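Search this site Enter keywords Go

MEDIA RELEASE

Vidmar releases Rurell 2, planning software for table-setting and clearing tasks

DEKIVSIDE, August – Vidmar today announced the general release of Rurell 2, the second version of its grasp planning software for two-fingered grippers. The release adds support for shallow dishware, a redesigned perception module and a set of tools for reviewing recorded demonstrations.

Rurell 2 was developed at the company's Dekivside office over 14 months. It takes colour video recorded with a hand-held gripper, estimates the position of the tool in each take, and produces a grasp plan that can be run on a robot arm fitted with the same fingers. The planner was trained on 3,247 recorded demonstrations covering plates, bowls, cups and cutlery.

"Customers told us that the first version handled cups well and flat plates poorly," said Viorica Živković, Director of Software at Vidmar. "A rim sitting close to the table leaves very little room for a finger. We rewrote the approach planner with that problem in mind, and we are pleased with where it has landed."

The perception module has also been changed to deal with glare. Glazed surfaces under overhead lighting produce bright patches that the earlier software often read as edges. Rurell 2 compares neighbouring video images before it accepts an edge, and flags any take in which the rim cannot be located with confidence.

In internal trials, the planner was tested on 336 table layouts that were not used in training. Full results, including failed grasps, are set out in the technical notes supplied with the release.
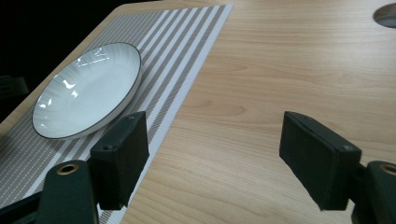
A hand-held gripper, fingers open, near a ribbed white plate on a striped woven placemat.

"The review tools will save our staff a great deal of time," said Kwesi Dogbe, Operations Manager at Verkel, which took part in the early access program. "We can now sort a batch of recordings and set aside the poor ones before training begins."

Rurell 2 is available immediately to existing licence holders at no added charge. New licences include setup support and access to a library of almost 2,000 sample plans.

Media enquiries: Amra Zupan, Communications, Vidmar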